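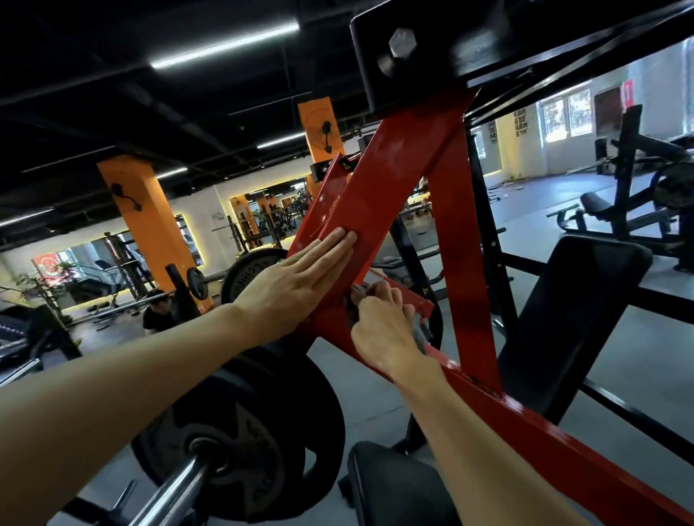 Kirsten Sutherland wrote in after the last issue to ask whether the Herner tablet would keep its headphone jack in the second version, and whether the battery figure we printed was for the model with the cellular radio or the one without. She had read the spec table twice and could not tell.

The table did not say. The figure was for the Wi-Fi model. Herner does not publish a separate number for the cellular version, and the unit we had on loan in April was Wi-Fi only. On the jack, the spec sheet Herner sent to dealers this week answers the question: it stays, moved from the top edge to the lower left side.

The same sheet fills in most of what was missing on the Herner 2. The screen keeps its size and resolution but gets a brighter panel. Memory goes up one step on the base model, and storage is unchanged. The processor is a newer part from the same family, with the same number of cores and a higher top clock. We expect the gain in daily use to be small. Video export and large photo files should show it more.

The charging port is the larger change. The first tablet used USB-C with the older data rate, so copying a full card of video to it was slow no matter how fast the card was. The new port supports the faster rate and can drive an external monitor. The monitor has to accept video over USB-C directly, or you will need an adapter. Herner lists one adapter as tested, made by Cullach, and says others "may work." Jocelyn Dhillon tried three older adapters on a dealer's demo unit for us. Two gave a picture at full resolution. The third charged the tablet and did nothing else.

Battery capacity rises to 2000 mAh per cell, with four cells in the pack. Herner claims 21 hours of video playback with the screen at half brightness and the radios off. Few people use a tablet that way. With Wi-Fi on and the screen at a level you can read near a window, the first model gave us a little over half its claimed time, and we would plan on the same ratio until we can run our own test.

Weight is listed at 746 grams for the Wi-Fi version — slightly more than before, and heavy enough to notice if you read in bed. The case has the same outline, but the moved jack means that old folio covers will block it. Otetti has said it will sell a revised cover at launch. Owners of the current Otetti cover will not get a trade-in.

Software updates are promised for three years from the launch date, not from the date of purchase. Keep that in mind if you plan to wait for a discount. The first model gets one more major update and then security fixes only.

Dealers are taking orders now, with the Wi-Fi version shipping first. There is no date for the cellular one. A Hsieh keyboard made for the first tablet will fit the second, as the contact pins have not moved, but its function row needs a firmware update before the brightness keys work.

Filed under: Tablets & Mobile | Hardware News

Contact the newsletter desk | Unsubscribe | Back to top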